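Llevo desde octubre enseñando a un brazo a abrir puertas. Lo cuento aquí porque varios me habéis escrito después de la entrada sobre el mando y no he contestado a casi ninguno.

El proyecto se llama Zadora y el sitio donde trabajamos es Flitthorpe. Mi parte es la teleoperación: me siento, cojo los mandos y hago la tarea yo, a través del brazo, mientras se graba todo lo que ven las cámaras y todo lo que hacen las articulaciones. Luego alguien entrena con eso. La semana pasada llegamos a las 2379 demostraciones guardadas. De esas sirven 1700. El resto se descartó por tirones, por pausas mías demasiado largas o por tramos en los que una de las cámaras no aportaba nada.

Lo de las cámaras da para una entrada aparte. Hay una fija y otra pequeña en la muñeca. Cuando uno empieza se fía de la fija, que es la que más se parece a mirar de pie desde fuera, pero en muchos episodios la pinza apenas asoma por un lado y lo que queda es una superficie gris clara con unas motas. Para quien graba es fácil no darse cuenta, porque está pendiente de la otra pantalla.

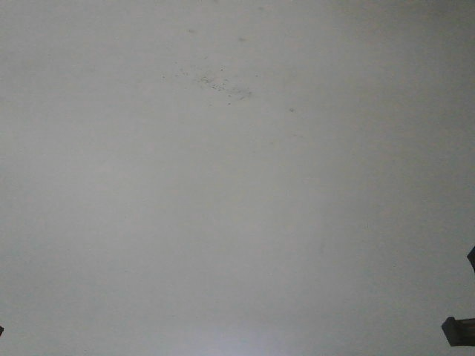 Doucette me comentó por correo que en su grupo quitaron la vista exterior y se quedaron solo con la de muñeca, que perdieron algo de contexto al acercarse pero que los agarres mejoraron, y que no volvería atrás. Puede ser. Yo de momento prefiero guardar las dos y decidir después, que borrar se puede borrar siempre.

En el agarre sí mando yo con la muñeca. La aproximación a un tirador curvo es lo que más me costó. Hay que llevar los dos dedos abiertos, uno a cada lado del metal, y entrar despacio hasta que la barra queda en el hueco. Si entras torcido, uno de los dedos toca antes y empuja la puerta, y el modelo aprende a empujar la puerta. Ese vicio lo tuvimos en las primeras tandas y era mío, tal cual. También ayuda fijarse siempre en la misma referencia. Yo uso el punto rojo que hay encima de la ranura: si lo veo a la derecha de la barra, sigo; si lo pierdo, retrocedo y vuelvo a empezar.
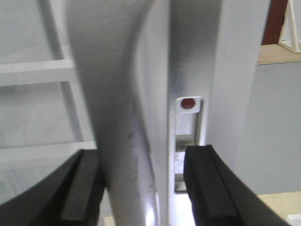 Cómo grabo ahora

He cambiado unas cuantas costumbres. Grabo en bloques de 256 y paro, aunque me vea con ganas de seguir. Por la tarde las manos van peor y se nota en las curvas - sobre todo en la del giro de muñeca. Entre demostración y demostración muevo la posición de partida, unas veces más cerca y otras bastante más lejos, con la pinza mirando hacia otro lado. Al principio salía siempre del mismo punto y el resultado fue un brazo que abría muy bien una puerta desde ese punto.

También he dejado de corregir con prisa. Si fallo el agarre, suelto, me separo y repito el movimiento dentro del mismo episodio, a velocidad normal. Esas recuperaciones antes las tirábamos. Ahora llevan una etiqueta propia, y en la última versión del modelo se ven intentos de volver a colocarse que antes no aparecían.

Las salidas desde lejos son las que menos me gustan. Con los dedos cerrados y mirando al suelo, la manilla queda a un lado y lo demás son paneles, bandejas y sacos verdes.
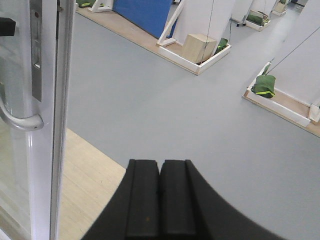 Hay que girar hacia la izquierda antes de avanzar, y el cuerpo pide hacer las dos cosas a la vez. Yo las separo. Primero oriento, luego avanzo, y abro los dedos cuando ya tengo la manilla centrada. Queda menos natural, pero los episodios se parecen más entre ellos y se revisan antes.

Me faltan dos cosas. Una es la fuerza: en los mandos que tengo no noto nada y calculo a ojo cuándo ha cerrado bien. La otra es que grabe alguien más, porque todo lo que hay en Zadora tiene mi manera de mover la mano. En Flindelcombe turnan a la gente y dicen que les va mejor, aunque no sé con qué tarea lo han comparado. Les he pedido el protocolo y cuando lo tenga lo cuelgo, si me dejan.

Las preguntas sobre la calibración de los mandos las contesto en la próxima.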